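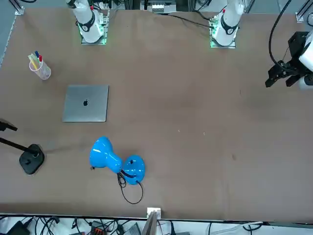 纳迪娅·迪登科到赫斯塔蒙特上班的第一个星期，学会了三件事里的两件：咖啡机要拍一下左侧，门禁卡要反着刷。第三件是收拾桌子，她以为自己二十多年前就会了。

“你收得太快。”贾拉斯·麦格拉思站在她身后说。

她的两只手正握着一对操纵柄，柄上各有一个扳机，扣下去，桌子那头的夹爪就合上。左手归左臂，右手归右臂，坐着的人和机器朝着相反的方向，所以头两天她总是想伸左手，结果右边动了，把一支马克笔弹到了贾拉斯的鞋上。他捡起来，放回笔筒，在本子上写了点什么。他总在本子上写点什么。

“太快是多快？”

“人的速度。”贾拉斯说，“你得慢到它能看懂。”

它指的是“格拉基托拉”，公司正在教的那个模型。按宣传册的说法，格拉基托拉将“像家人一样理解您的书桌”。纳迪娅的家人里没有一个理解过她的书桌，她母亲管那叫垃圾场，她前夫管那叫离婚的理由之一。不过宣传册印得很厚，摸上去像请柬。

任务写在一张塑封纸上，贴在操作台边：把笔插好，把电脑挪到指定位置，把台灯扶正，灯罩朝前。完成一遍，踩一下脚踏板，算一条示范。有人过来把桌子重新弄乱，再来一条。合同上写的是600条。她当初看见这个数字，心里算的是钱，没算台灯。

问题就出在台灯上。

灯是蓝的，亮得像刚从糖纸里剥出来，灯罩像一口钟，底座圆圆的，重量分配得很不讲道理。夹爪去夹灯罩，灯罩滑；去夹底座，底座转。人扶一盏灯的时候，手指会自己商量，小指托一下，拇指让一让，谁也不用开口。夹爪只有两根硬邦邦的指头，关系还不太好。

头几天，她一天能做成的示范里，一大半是笔。笔很听话。黄的那支总往外歪，她就随它歪着，塑封纸上没有说黄的不许歪。

“黄的那支。”贾拉斯说。

“插好了呀。”

“歪的。”

“它在家里也是这样的。”

贾拉斯想了想，在本子上写了点什么，没有再提。后来她发现，规程上多了一行小字：笔身倾斜可接受。她为此高兴了一个下午，觉得自己在机器的性格里塞进了一点什么。将来某个城市的某张书桌上，会有一支笔斜斜地站着，机器看了一眼，认为很好。

贾拉斯以前教小学生写字，教了很多年，左手教右手都会。他说教机器和教孩子差不多，区别在于孩子会问为什么，机器连这个都省了，你做什么它就学什么。你抬手之前犹豫一下，它也学着犹豫。你咳嗽，夹爪抖，它以为抖是拿电脑的必要步骤。

“真的？”

“伊梅尔那批就是。”

“伊梅尔”是上一代模型，大家说起它的口气，像说一个进了外地大学就不再打电话回来的亲戚。教伊梅尔的是一个叫特卡琴科的操作员，手稳得出名，只有一个毛病：每做完一条，他都要把右臂抬到半空停一停，好腾出手来挠鼻子。他挠得很快，自己都不觉得。伊梅尔学成以后，在客户面前收拾了一张完美的桌子，然后庄严地举起右臂，停住，放下。客户问那是什么意思。销售说，那是在致意。

客户很满意，要求保留。

“现在新来的都问，要不要致意。”贾拉斯说，“你不要致意。”

纳迪娅保证不致意。可是一旦有人说了这种话，鼻子就开始痒。她做第一批示范的那些天，鼻子痒得很有耐心，总是等她夹住电脑，正悬着，才开始。

十月里下了一阵雨，暖气还没开，她穿着大衣坐在操作台前，袖子老是勾住操纵柄。机器那边倒是暖和的样子，两个底座周围亮着一圈绿光，像橱窗里过早布置好的节日。她渐渐喜欢上了这种绿。绿就是说一切都好，可以开始了。她家里没有一样东西会这样告诉她。

教到第77条，灯立起来了。

她事后怎么也说不清是怎么做的。大概是左臂先从上面压住底座的边，右臂绕到灯罩后头，轻轻往前顶，顶到一半，她屏住气，把左边松开了一点点，就一点点，像松开一个学骑车的孩子。灯晃了一晃，站住了。灯罩朝前，端端正正，好像它从来都是这样，倒着的那些日子是别人的事。

她踩下踏板，转过头去找人看。屋里只有贾拉斯，正在往本子上写东西。

“看见没有？”

“看见了。”他说，“再来一条。”

他走过去，伸出一根手指，把灯推倒了。

纳迪娅看着那根手指，心里升起一种很少有机会对同事产生的感情。他推得也太容易了。她花了一个多星期才弄懂怎么让它站着，他用一根手指就把这门学问还给了它。

“你可以说声抱歉的。”

“对你还是对灯？”

“都行。”

“抱歉。”他对灯说。

第78条没有成，第79条也没有。后面的成了一些，又坏了一些。她慢慢摸到了门道，门道在于别去想灯。一想灯，手就急，手一急，夹爪就像要去逮捕谁。得想点别的，想晚上吃什么，想楼下那家修鞋的怎么老不开门，手自己就过去了。她把这个体会郑重地告诉了贾拉斯。

“那它学到的是什么呢？”他问，“它又不知道你在想修鞋的。”

“它学到的是我没在想灯。”

贾拉斯没有写。他把笔帽盖上，又拔开，还是没有写。

做到一半的时候，上面派人来验收。来的是个年轻人，围巾很长，说话前先点头。他要看格拉基托拉自己动，不要人碰操纵柄。纳迪娅被请到靠墙的椅子上坐着，两只手不知道往哪儿放，就压在腿底下。

格拉基托拉动了。

她没想到会这么难为情。那两条胳膊伸出去的样子，绕过笔筒时往外让的那一下，碰电脑前先在空中比一比，全是她的。好像在商场的监视器里忽然看见一个人，驼着背，走得有点急，正想着这人怎么回事，发现穿的是自己的大衣。

笔插好了，黄的那支歪着。年轻人凑近看了看。

“这支没插直。”

“倾斜可接受。”贾拉斯说，把规程翻给他看。

年轻人点头。电脑挪过去了，稍微蹭了一下，位置是对的。然后轮到灯。左边的夹爪悬在桌子上方，指头朝下，不动了。

一秒，两秒。年轻人看了看贾拉斯。贾拉斯看着灯。

“卡住了？”年轻人小声问。

“没有。”纳迪娅说。她认得这个停顿，她太认得了。每回到这里，她都要停一停，把灯从脑子里请出去，去想一想晚饭。

夹爪停得很从容，仿佛晚饭的问题也确实值得考虑。接着它落下来，压住底座的边。另一只绕到灯罩后头，往前顶，松开，灯晃了晃，站住了。

年轻人呼了一口气，点头，点了好几下，在平板上打了个勾。

“中间它停的那一下，”他说，“是在计算吧？”

纳迪娅看看贾拉斯，贾拉斯看看天花板。

“算是在规划。”他说。

“规划得还挺久。客户会喜欢的，显得慎重。”年轻人把这两个字也打进了平板，“保留。”

他走的时候把门禁卡正着刷了四次，贾拉斯过去替他反过来。

屋里安静下来。灯还站着，没有人去推它。纳迪娅把手从腿底下抽出来，已经压麻了，她甩了甩，坐回操作台前，把袖子卷到胳膊肘上。

“规划。”她说。

“总比致意强。”贾拉斯说。

“还差多少条？”

他翻本子，翻了很久。她这才头一回看见那上面写的东西，原以为是一行行的扣分，结果多半是时间，几点几分，哪一条，旁边偶尔有一两个字：稳。急。咳。第77条旁边写的是“好”，写得很大，一笔一画，横平竖直，就是黑板上给孩子们看的那种字。

她假装没有看见。

“差得不少。”他合上本子，“先喝咖啡，歇10分钟。”

“拍左边。”

“我知道拍左边，这机器是我拍坏的。”

他出去了。纳迪娅一个人坐了一会儿，外面走廊里传来“啪”的一声，又一声。她伸手去握操纵柄，想趁没人看着练一条，刚握稳，鼻子痒起来了。

她看看门口，看看脚踏板，没踩。录像没有开。她把右臂抬到半空，让它停在那里，然后腾出手，舒舒服服地挠了个够。

“我看见了。”贾拉斯端着两杯咖啡站在门口。

“没录。”

“我知道没录。”他把一杯搁在她手边，走到桌子那头，伸出一根手指，对着灯说了声抱歉。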